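Washing, Sorting and Storing Toy Bricks: Household Tips

By Kha Đinh
Updated Mar 2, 2024

A set of building bricks will outlast most of the other toys in the house if it gets an occasional wash and has a regular place to go. The same goes for the small plastic animals, play food and stacking cups that end up in the same pile. The methods on this page need a sink, dish soap, a mesh bag and a few open bins.

Before you wash

Take everything apart. Two bricks left together will trap soap and water between them, and they take days to dry. Pull out anything with a battery, a motor, a sticker or a metal axle and set it to one side. Those pieces get wiped with a damp cloth and never go in the water.

Shake the bricks in a colander over the trash can first. Dust, hair and crumbs fall through, and they are much easier to deal with dry than floating in the sink.

Washing

Use warm water, no hotter than you would use for a baby's bath. Hot water can warp thin plates and loosen the fit of older pieces. Add a good squirt of dish soap, put the bricks in and leave them for 30 minutes. Swish them by hand now and then. An old soft toothbrush takes care of the dirt between the studs.

For sticky spots, make a paste of baking soda and a little water and rub it on with a fingertip. Do not use scouring powder or a green scrubbing pad on shiny plastic. Both leave a dull patch that will not polish out.

Rinse in a clean bin of cool water, then change the water and rinse again.
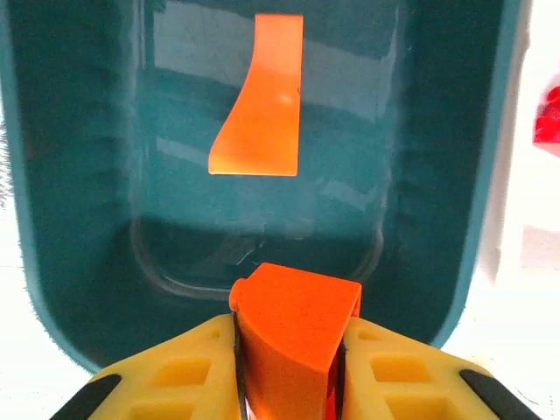

Can I put bricks in the dishwasher?

It's better not to. The heat in the drying cycle is hard on the plastic, and small pieces get out of the basket and into the pump. A mesh bag in the washing machine on a cold, gentle cycle is safer for plain bricks, though they do get scuffed. Hand washing is still best for clear pieces and anything printed.

Drying

Spread the bricks on a bath towel, studs up, and leave them overnight. Turn them over in the morning and give them a few more hours. A small fan set on low helps in damp weather. Keep them out of direct sun — white and light gray bricks turn yellow faster than you would expect. Skip the hair dryer.

Do not put bricks away damp. A closed tub with a little water in the bottom will smell sour within a week.

Setting up a place to sort

Sort on a cloth. Pieces stay where you put them, the table doesn't get scratched, and at the end you can lift the corners and tip everything back. An old tablecloth or a flat sheet is fine. Wipe-clean vinyl works but is noisier, and round pieces roll off it.

Work with a small handful at a time. My neighbor Masanobu Sekiguchi once poured a whole tub onto his dining table and ate dinner on the couch for most of October.

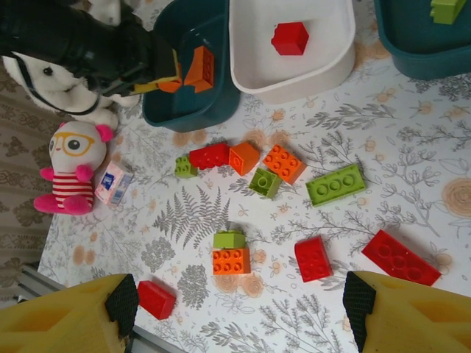
Spread the pieces out on a cloth before you sort.

Color or shape?

Sort by color if young children use the bricks. They can do it themselves, and cleanup goes quickly. Sort by shape if someone in the house builds from instructions, as a small red plate is very hard to find in a box of other red pieces. If you can't decide, start with color and split off the odd shapes later — wheels, hinges and windows first. 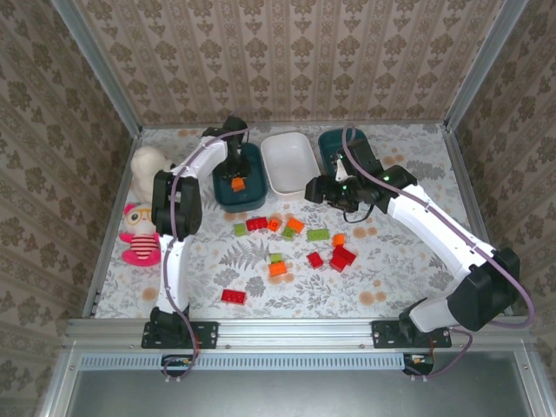

Whichever way you go, pick one system and stay with it for a few months before you change anything. Children learn where things belong by repetition, and moving the bins every other week undoes it.

Choosing bins

Open bins with low sides get used. Deep tubs with tight lids get dumped on the floor. Look for smooth inside corners, which wipe out easily, and a width that fits your shelf with a finger's space on each side. Wash new bins before you fill them.

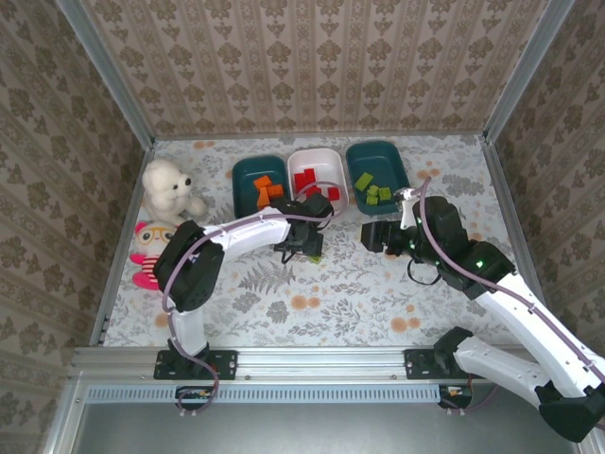
Keep the bins at the height of whoever uses them most. Soft toys need their own basket, as they pick up dust and shed lint onto everything else. Most can be washed cold in a pillowcase tied shut, but check the label first.

Labels made with masking tape and a marker hold up well and peel off clean. Put them on the short end of the bin, where they show from the front of the shelf.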